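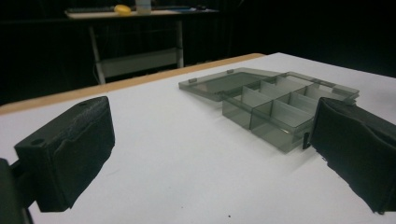 Figure 4.1. A compartment box with its lid open. Tinted plastic, white table, high hopes.

Chapter 4
Small Parts and Where They Go

Every household owns a drawer that no one will describe to guests. It holds the screws left over from the bookshelf, the key that opens something, a battery of unknown health, and the little bag of spare buttons that came with a coat you gave away. By the end of this chapter you should be able to empty such a drawer, sort what comes out, and put most of it back where a stranger could find it.

The first three chapters dealt with large things: furniture, bedding, coats. Large things are easy to organize in one respect, which is that you trip over them. A loose washer makes no such demands. It sits at the bottom of the drawer for years, and on the one evening you need it you drive to the store and buy a pack of fifty. You now own fifty washers, and they go in the drawer.

4.1 The cost of not finding things

Aba Nyarko ran the stockroom at Ojeda, a repair shop for sewing machines and small appliances, when the owners decided to move across the street. Moving meant that everything had to be picked up at least once. The shop's parts list claimed around 3,000 items. Nyarko's notes from that October record 391 duplicate orders, meaning parts that had been bought again while the first lot sat on a shelf in an unmarked coffee can. One kind of bobbin case had been reordered four times. The can it lived in was labeled COFFEE.

Her new stockroom used shallow boxes with compartments, each box holding a single family of parts. Springs went with springs. The staff complained for a month, mainly about having to close the lids, and then stopped complaining and started blaming one another for open ones. Nyarko counted this as progress. We will return to her labels in Section 4.4.

4.2 What a compartment box is good for

A box like the one in Figure 4.1 has two things going for it. You can see something of the contents through the walls, even with a gray tint, and the lid is hinged to the body, so it can't wander off and join the orphan lids in the kitchen. Against this, set a weakness that every owner learns about once. When a box of this kind is carried on its side, small parts may slip over or under the dividers and mingle. An afternoon of sorting can be undone by one flight of stairs.

Before you buy or fill a box, try the following.

Lay the open box on a table with room for the lid to lie flat. If the lid has to lean on something, the box will tip when you reach for the far compartment.

Put your smallest part in one compartment, close the lid, and turn the whole thing upside down over a towel. Open it and see who has moved.

Check that two fingers fit into the narrowest space. Plenty of boxes will accept a screw and decline to return it.

Leave one compartment empty. It will not stay empty, but you will have delayed the moment when you need a second box.

4.3 Sorting by use and sorting by kind

There are two schools here, and their members do not always share a toolbox happily. Sorting by kind puts all the hooks together. Sorting by use puts the hook with the wire, the nail and the felt pad, in a compartment called "hanging pictures." Kerstin Oltmanns, whose household guide Sostside is quoted throughout this book, takes a firm line on the question: "Sort by kind if you own a workshop. Sort by use if you own a hammer." Most readers of this chapter own a hammer. Some of them know where it is.

The trouble with sorting by use is that some parts have several jobs. A rubber band belongs everywhere. Oltmanns allows one compartment for such drifters, and suggests making it the smallest in the box, for reasons that will be clear to anyone who has ever had a miscellaneous folder.

Start with one drawer. Tip it out on a light-colored surface, where dark screws show up well, and have a bowl ready for anything you can't name. The bowl is covered in Section 4.5, along with how long you are allowed to keep it.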